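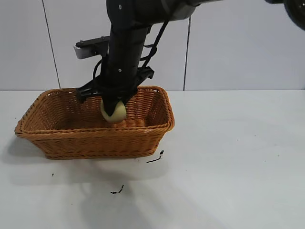

Tollside's toy lending room gets its baskets back

November 30, 2020

If you've got kids and you live anywhere near Tollside, you probably know the toy lending room behind the library on Okham Street. It's been closed to browsers for months, and I've missed it more than I expected to. So I was pretty happy to hear that it's handing things out again starting this week, by pickup only, and that the wicker baskets are back too.

For anyone who never used them, the baskets were the best part. You didn't borrow one toy, you borrowed a whole basket, and everything in it went together somehow. We once had one that was all balls, soft ones and bouncy ones and a knobby one that our dog liked a bit too much (sorry, we did replace it!). Over the summer the room switched to paper bags, and they were fine, but my daughter kept asking where the real basket was.

Washington Brito runs the room and does most of the sorting himself. I caught him on the phone Friday while he was going through the last of the shelves. "The bags rip and then I'm chasing a ball down the hallway," he told me. "A basket you can just put down on the floor and the kid goes right to it."

The soft balls are going out first, along with the stacking cups and the cloth books. Puzzles will have to wait until January — Brito wants to go through every box for missing pieces, and there are 930 pieces in the big train puzzle alone. I offered to help and then heard that number and got a little quieter.

You can keep a basket for up to 9 days. Pickup is at the side door on the Arruda Avenue side, from 4 to 7 on weekday evenings, and you need to call ahead and say how old your kids are so the right basket is ready. Families out in Hondelen can use it too, same as before, and it's still free with a library card.

Returns go on the cart just inside the door. Please take your own stuff out first. Brito has a shelf of single socks, a TV remote and somebody's very nice garlic press, and he would like all of it to go home.

We're down for a basket on Wednesday. My daughter has already cleared a spot on the rug for it — she asked for balls again.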